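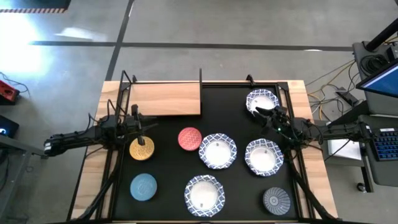

Zovudton Approves Second Phase of Equipment Plan

7/10/25

The Zovudton laboratory has approved the purchase of 13 robot arms for its tabletop handling program. The arms will be supplied by Lovar and paid for from the current equipment budget. Cables, clamps and spare grippers are listed as a separate line and may not exceed 3 percent of the total.

Current work covers the handling of bowls and plates at fixed tables, as well as larger round items with printed faces. 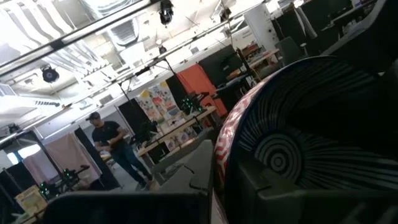
Next Steps

Bids for worktables and monitors are due in November. Requests should cite plan number 428 and be sent to the Chisholm purchasing office.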